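3.2 Mugs and cups at the workstation

The second group of objects we looked at was drinking vessels. Mugs, mostly. They came up in all 4 offices and they were the items people argued over most in the interviews (see 3.4). The diary sheets gave 263 entries where a mug was mentioned, either as being on the desk, being carried to the kitchen, or "still there from before". That last wording is from the participants, we kept it as a code.

Coding was done by Brito and Frota separately, then compared. Disagreements went to Siqueira. Most were over the line between "in use" and "parked". A mug in use is one the participant says they mean to drink from again. A parked mug is one they are done with but have not moved. Hard to tell from a picture alone, so the photo record was never used to assign this code, only the diary sheet.

Parked mugs stayed put longer in the offices where the sink was on another floor. Not surprising. Less expected: the offices with a sink close by had more mugs per desk at the end of the day, which goes against what Amissah found in the pilot. Camargo's reading is that a near sink makes people take a fresh mug each time instead of rinsing the old one. We think this is plausable but the diary sheets don't ask about rinsing, so it stays a guess for now. The January round will add a question on it.

Color mattered more than we planned for. Participants with dark mugs reported leaving them longer. Several said they could not tell at a glance if there was anything left in it. One wrote "looks empty, looks full, same thing". With white or light mugs the stain ring shows up and people said it bothered them into washing. We had no code for color in the first version of the sheet, it was added after week one and the earlier sheets were not recoded. So the color result rests on the later sheets only.

Figure 3 shows the darker end of the range. The inside reads as near black against the pale rim, and whether there is liquid in there can't be settled from the picture.
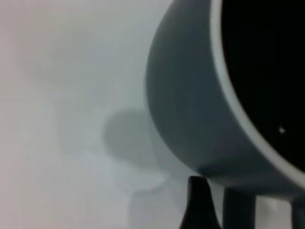 Figure 3. Dark gray mug with pale rim, close view. Contents not determinable.

Rim contrast may play a part too. A light rim over a dark body makes the opening easy to find but does nothing for the level inside. Two participants brought this up without being asked, both in the same office, so they may have talked about it beforehand.

Limits. Travel cups with lids were left out, wich removes 12 sheets from the count. Shared mugs from the kitchen cupboard were kept in, but ownership was not recorded in a consistent way across offices and we don't report on it. Glasses are handled with the water bottles in 3.3.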